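Emavley breakfast table: equipment plan and purchase notes

README for the planning folder, last changed in June
Maintained by Kane McKinnon

1. What is in this folder

The folder keeps the planning papers for the breakfast table cell at Lamska. There is one purchase list, one list of spare parts, the quotations we received, and three pictures of the cell during work. The files are made for colleagues who must prepare a similar table and want to know what to order first. Prices are in the spreadsheet and are without VAT.

We plan to build a second cell at the Merrick site. The notes come from what we bought for the first one, and also from what we forgot to buy.

2. Budget lines

Line A, arms and grippers. It is the biggest part of the money and it is decided already, so I do not discuss it much. The quotation from Tranditz includes the base plates and the wrist cameras. It does not include spare fingers. Please order 2 extra pairs with the first order, as the delivery cost for a small parcel later was 304 pounds.

Line B, table and surface. Paper, tape, clamps. It is cheap but it is used up quickly.

Line C, objects. Tableware, play food, bread, boards, trays. The limit for this line is 576 pounds per cell. We did not reach it in the first cell, but we were close.

Line D, lighting and curtains. Still open, see section 5.

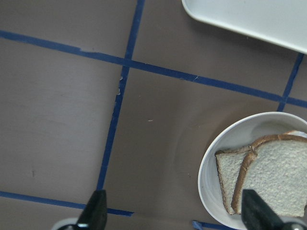
Wrist camera view: two bread slices on the white plate, with the tape grid on the table.

3. Surface and tape

The grid tells the operator where each object goes at the start of an episode. We put it down by hand with blue tape. The tape does not stay nice. In some places it frays, and an end which is lifted a little will soon be lifted a lot. For the first cell we had planned one roll for each month, and this was too little. The Merrick list now has 20 rolls.

I asked if we can buy a printed mat instead. Two suppliers answered. The mat is more expensive than a year of tape, and when the grid must change we have to buy a new mat. For the moment we stay with tape. If somebody has a good experience with painted lines, please write it in the file open_points.txt.

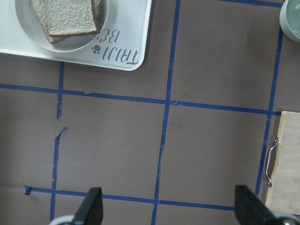 Trays and boards are the objects where I made the most mistakes in the first order. I looked only at the price and the outside size, and some boards were too thick for the fingers to close on. A board with a metal handle on the side, like the bamboo one at the right, costs more, but I recommend it for the new cell because it gives the gripper one more place to try. The trays with print on them are also fine to buy. The letters help me to see which way the tray is turned when I check the recordings. Please write the maker and the article number in the sheet, as shops change their stock often and we want the same tray again.

4. Tableware and food

Bowls should be bought in different colours, and at least one more of each than the task needs. Plates should have a low rim. For the food we mix play food and normal bread. Play food is paid one time only. Bread must be bought again and again, so it has its own row in Line C, and the receipts go to the same envelope as the tape.

Do not order all objects from one shop. In the first round a single delivery was late and the whole cell had to wait for it. 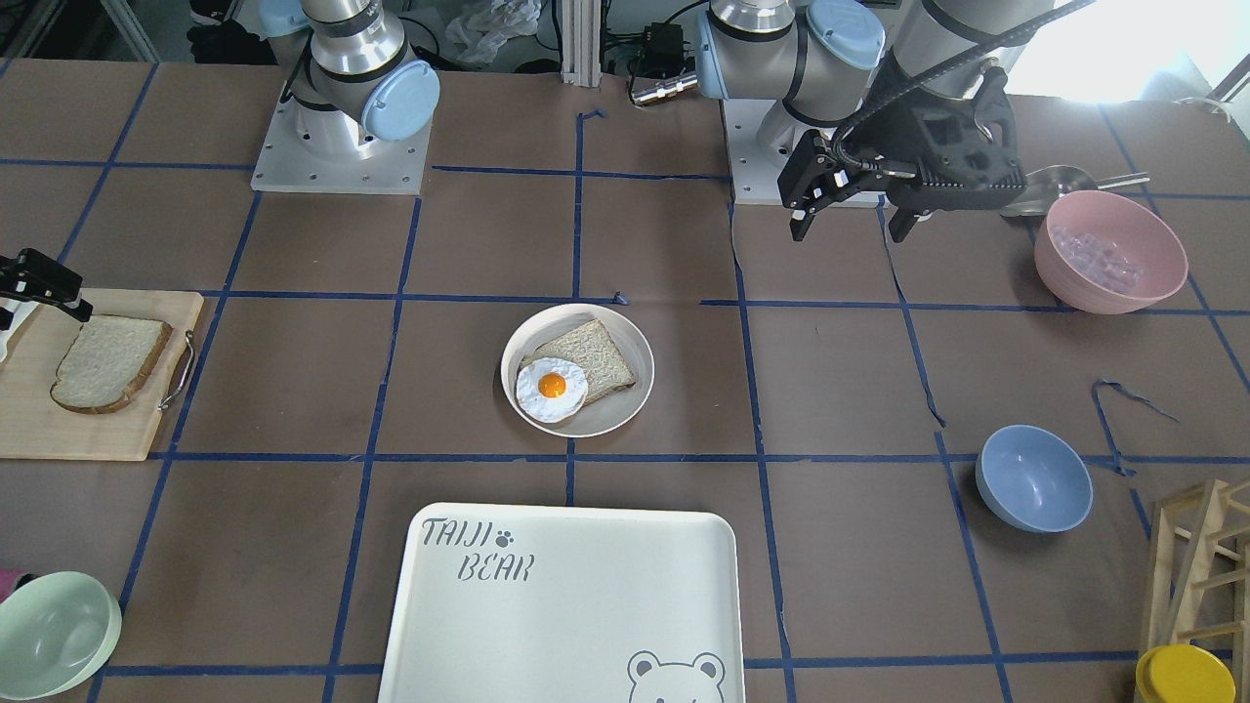

Fixed camera view: both arms at the far edge, plate with toast and play egg in the centre.

5. Open points

Lighting. Window light behind the left arm is too strong in the fixed camera. A curtain is the cheapest answer, but I need the measures of the window at Merrick before I can ask for a price.

Storage. We have no shelf in the plan. Objects which are not in use need boxes with a lid, and a label on each box.

Table cover. The brown paper is bought by the roll. Please check the width before ordering, so that one piece covers the table without a joint.

Spare arm cable. Tranditz has not yet answered about the delivery time.

6. How to change the list

Do not delete a row. Write "cancelled" in the status column and put your initials. New rows go at the bottom. If a row is higher than its line allows, send it to me before you order.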